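Lahlou Residence Services
Resident Guides: Laundry and Linens

How to Wash and Store Fleece and Other Synthetic Bedding

Updated 9/20/19

This guide applies to all residents who use the shared laundry rooms at Lahlou and Sonon. It covers fleece throws, microfiber sheets, polyester-filled comforters and similar items. Wool, down and silk are covered in a separate guide, and the steps given here should not be used for them.

Before You Begin

Read the care label on each item. The label takes priority over anything written in this guide. If the label is missing or can no longer be read, treat the item as delicate and use the cold setting throughout.

You will need:
A liquid detergent without added softener
A mesh bag for small items
A soft brush or lint roller
A clean, flat surface for folding
A breathable storage bag or a cotton pillowcase

Powdered detergent may be used in the Sonon laundry room, where the machines have a separate powder drawer. The Lahlou machines accept liquid only.

Step 1. Sort the Load

Separate fleece from cotton towels. Towels shed lint, and fleece holds on to it through several washes. Dark colors should be washed apart from light colors for at least the first two washes. Close all zippers and fasten any snaps. Items with loose trim should go into the mesh bag.

Shake each item out before it goes into the machine. Pet hair and crumbs should be removed with the brush or lint roller, as the drain filters are shared by the whole building and are cleaned only at the end of each day.

Step 2. Treat Stains

Place a small amount of liquid detergent on the stain and press it in with your fingers. Do not rub. Rubbing roughens the surface of fleece and leaves a dull patch that will remain after the stain has gone. Allow the detergent to stand for 7 minutes, then rinse with cold water from the back of the fabric.

Oil stains may need a second treatment. Chlorine bleach should not be used on any synthetic bedding, including white items.

Step 3. Wash

Select the gentle cycle and cold water. Fill the drum no more than two-thirds full. A comforter should be washed alone. Residents with a queen or king comforter should use the large Custix machine next to the folding counter, as the smaller machines do not turn a full-size comforter properly and may stop in the middle of the cycle.

Set the spin speed to 400. Higher speeds press creases into the filling of comforters and are seldom needed for fleece, which gives up water easily.

Do not add fabric softener. It coats the fibers and reduces their ability to hold warm air. If an item has been washed with softener in the past and now feels slick or heavy, run it through one extra rinse.

Step 4. Dry

Air drying is preferred. Lay the item flat on a rack or hang it over two lines so that the weight is shared between them. Keep it away from radiators and direct heaters.

If a dryer is used, choose the lowest heat setting. Comforters should be taken out halfway through, shaken, and turned over before the cycle is resumed. Remove all items promptly when the cycle ends — heat trapped in a stopped drum will set wrinkles that cannot be ironed out of most synthetics. An iron should never be placed directly on fleece.

Step 5. Spread and Fold

Spread the item out fully before folding. A made bed is suitable for this purpose, as is the folding counter if it is free. Smooth the fabric from the center toward the edges with an open hand, and check the seams for any dampness. 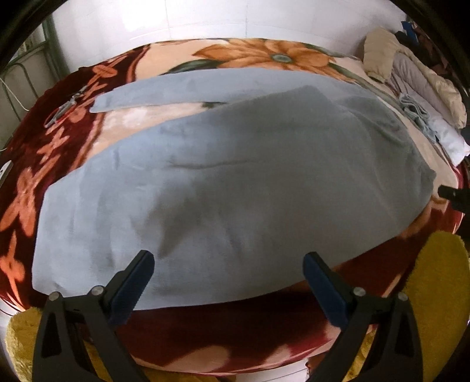 Light blue-grey fleece spread over a patterned blanket.

Bring the two long sides together and smooth again. Fold in half across the width, then in half once more. Large throws may be folded a further time or rolled from the short end. Avoid pressing the air out by force, which flattens the pile along the fold lines.

Step 6. Store

Place the folded item in a breathable bag or pillowcase and keep it on a dry shelf. Sealed plastic should be used only for short periods, such as during a move. Items in long storage should be taken out and refolded along different lines each season.

Residents may rent a Ciltix storage bin in the basement of either building. Bins are labeled by apartment number and must be kept closed. Nothing may be stored on top of them.

Common Problems

Pilling. Small balls of fiber form where the fabric rubs against itself. Turn the item inside out for the next wash and use a fabric shaver on the existing pills.

Static. This is most common in winter. Take the item out of the dryer while it is still very slightly damp and finish drying it on a rack.

Odor after storage. Air the item on a rack overnight before washing it. Washing alone does not always clear a musty smell.

Clumped filling. Dry the comforter again on low heat, stopping often to break up the clumps by hand.

Further Help

Questions about the machines or about storage bins may be directed to Crescencio Ibarra, Linen and Laundry Coordinator, at extension 172. Please have your building name and apartment number ready. Machine faults should be reported on the sheet posted inside the laundry room door.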